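The Ullside Table by Movden

4 min read

Most tables are sold on their legs. Ours has legs, four of them, and they hold it up. We would sooner talk about the top, because that's the part you'll be looking at while someone explains their vacation plans to you.

The Ullside comes in one size and one color, a pale blond that goes with nearly everything and argues with orange pine. We did once try a second color. It was called Stubbs, it was gray, and we still have quite a lot of it. If you want a Stubbs, write to us and we will be very nice about the price.

The grain runs the long way, in fine lines a little darker than the rest, and it wanders. Some stretches are tight and some are loose, and now and then the whole lot dips into a valley and climbs back out again. You can't order a particular pattern. People ask. One customer wanted "something calm, like a lake, but not a boring lake," and we sent the next one on the stack, and the customer wrote back to say we had understood perfectly.

The finish is smooth and fairly pale, so a bright lamp hung straight over it will give you a white patch in the middle. Hang the lamp a bit to one side, or buy a place mat.

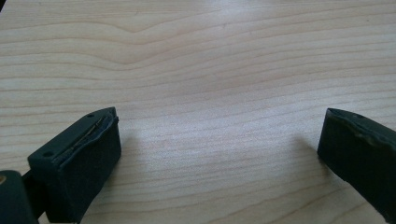
Skulto, who has had an Ullside since May, wrote in to complain that the grain is distracting: it was bought as a desk, and a whole afternoon went into following one line from end to end with a pencil. We offered a refund. Skulto asked for a second table instead, for the kitchen, where the afternoons are shorter.

What it costs

The table is $239. Delivery is free if you live within 15 miles of the workshop. Past that we charge whatever the truck charges us, and we'll tell you the number before you pay it.

Putting it together

The legs bolt on from underneath. Lay the top face down on a blanket first. A rug will do, but check it for staples and small toys. The wrench is in the box, taped to the inside of the lid, where it gets thrown out with the lid. We keep 500 spare wrenches for this reason and will mail you one without comment.

Looking after it

Wipe it with a damp cloth, then a dry one. Skip the scouring pads and anything that promises to "revive" wood. Coffee is fine if you get to it the same day. Use something under hot pans. Felt pads for the feet are included, and they will fall off sometime in the second year, as felt pads do.

Reader comments

Fits through a narrow hallway if you leave the legs off. Does not fit if you leave the legs on. Ask me how I know.

Does the Stubbs come with the same legs? Asking for a garage.

Reply from Movden: Same legs. Please take two.

Good table. I did a 1,000-piece puzzle of a beach on it and could not find the sand pieces for love or money. Would suggest a darker puzzle.

Mine came without felt pads. Found them later, stuck to the dog.

Last updated: May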